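Paucar Planner: README

Welcome, and thank you for stopping by! Paucar is the planning and control layer we use at the Nandcombe bench for taking desktop computers apart and putting them back together with a robot arm. It started life as a handful of scripts that only ran on one machine (and only if you started them in the right order), and it has slowly grown into something we feel all right about sharing. Please be patient with the rough corners, and do write to us when you bump into one.

What's in the repository

The planner itself lives in paucar/plan. It reads a task file, works out the order of grasps and placements, and hands each motion to the controller. The perception side, which we call Musta, lives in its own folder and can be run alone if all you want is part poses. There is also a small replay tool, poldale-view, that steps through a logged run so you can see what the planner believed at each moment. I use it more than anything else in here.

The current release covers 22 task files and 63 logged runs. Most of the runs are drive and memory handling, and the processor tasks are thinner than we'd like.

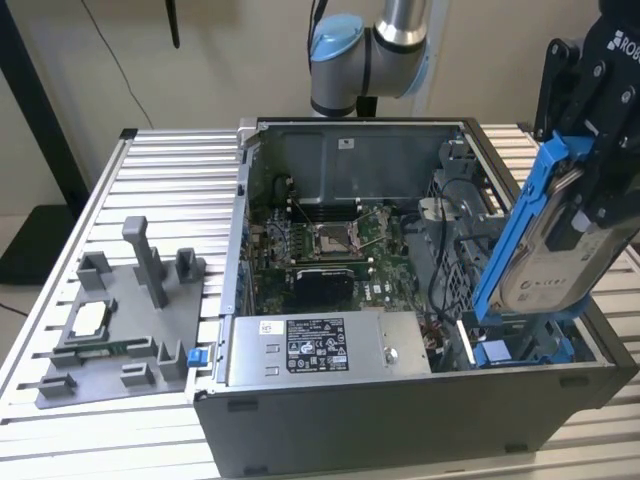
Drive caddy in the gripper beside the open tower, with the processor and a memory module on the fixture plate to the left.

Parts that sit in the fixture plate get fixed poses from a calibration file, so Musta only has to find the plate and the case. Parts in the case are harder. Drive bays are deep and full of shadows, and cables wander wherever they please, so the planner asks for a fresh look before every insertion and will stop if the new pose disagrees too much with the old one. You can loosen that limit in config/limits.yaml, but please try it in replay first!

Getting started

Install the package, copy config/sample.yaml to config/local.yaml, and fill in your arm's address and tool offset. Then run "paucar check", which talks to the controller without moving anything. Leave the speed setting at 2 until you trust your calibration. We run ours at 3 on a good day.

Known problems

Shiny heat spreaders still confuse the pose estimate under bright lights. The replay tool forgets your window layout every time it closes (sorry, it's on the list). Last updated May 21, 2024.

Comments

benchrat: Got "paucar check" working, but it hangs if the controller is asleep. A timeout would be lovely.

tinplate_k: Does Musta need the plate? I'd like to try it with parts just lying on the table.

Maintainer: It doesn't, but you'll have to turn off fixed poses in your local config and expect slower runs. The timeout is a good idea and I'll add it!

Contact: use the issue tracker | © Paucar Planner contributors | Back to top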